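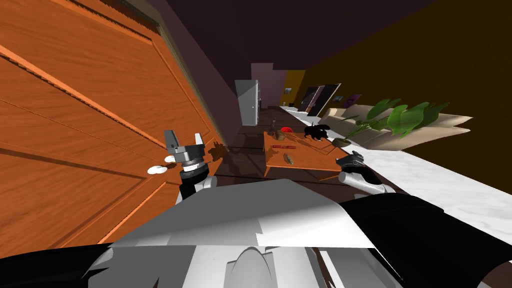

# About Caditz

Caditz is a small baking school on the ground floor of an old print shop, and we teach people to make bread. Rye mostly, because rye is what Merike Laur grew up eating and what she missed most when she moved here, but also wheat loaves, flatbreads, buns, crackers and a sweet braided thing with cardamom that people ask for all year long.

Merike started teaching in her own kitchen, four students at a time, with everyone's elbows in everyone else's dough. The oven held two loaves. People took turns, drank a lot of coffee and went home very late! When the print shop came up for rent she went to look at it with Raimonds Kazlauskienė, who had been to nearly every one of those classes and had a truck. They signed the lease that April.

## What we teach

First Loaf is where most people begin. It runs over 2 evenings, so you mix and fold on the first night, leave your dough in our cold room, then come back to shape and bake. You leave with a loaf, a jar of starter and floury shoes.

Dark Rye is our longest course and the one we love teaching best. Rye dough doesn't behave like wheat dough at all. It's sticky, it slumps, it feels more like wet clay, and the first time you work with it you'll probably be sure you've ruined it. Keep going! We bake it in tins and make you wait a full day before you cut it (Vaida Toom, who leads this one, has been known to wrap the loaves and tie string around them).

We also run:

- Kids' Buns, Saturday mornings, ages seven and up, with an adult along
- Crackers and Crispbread, a single afternoon
- Holiday Braids, in winter only
- Open Oven, for past students who want to bake alongside other people

Class size is capped at ten. We've tried more and it gets too loud to hear the timers.

## Our flour and our starter

Our rye comes from Liepiņa, a family mill that grinds it to order for us, coarse and a bit gray, with a smell like wet hay. It changes from one harvest to the next. Some years it drinks up so much water that we have to rewrite the recipe sheets, and we find that really fun, even if the students with the old sheets don't.

The starter is named Zumier. It came with Merike in a jam jar, it gets fed every morning, and there are now jars of it in kitchens all over town. If yours dies, come by and we'll give you more. Please bring your own jar.

## Who we are

**Merike Laur** teaches First Loaf and writes the recipes.

**Raimonds Kazlauskienė** looks after the ovens and the ordering, and runs Open Oven.

**Vaida Toom** teaches Dark Rye and Crackers and Crispbread. She worked nights in a bakery before she joined us and still likes to be in before sunrise.

**Tarmo Tamošiūnaitė** teaches the kids. He also came up with the bun shaped like a hedgehog, so you can thank him for the raisins in the carpet of your car.

**Kęstutis Šimkus** answers the phone and the email, keeps the waiting list and will talk to you about caraway for as long as you let him.

## Coming to see us

The shop at the front sells whatever we've baked that day, plus flour by the bag and tins in 3 sizes. Doors open at eight, and the rye is usually gone by noon. You're very welcome to look in on a class before you sign up for one. Ring the bell if the shop is dark, as we're often in the back with our hands in a bowl and it may take us a minute to get to you.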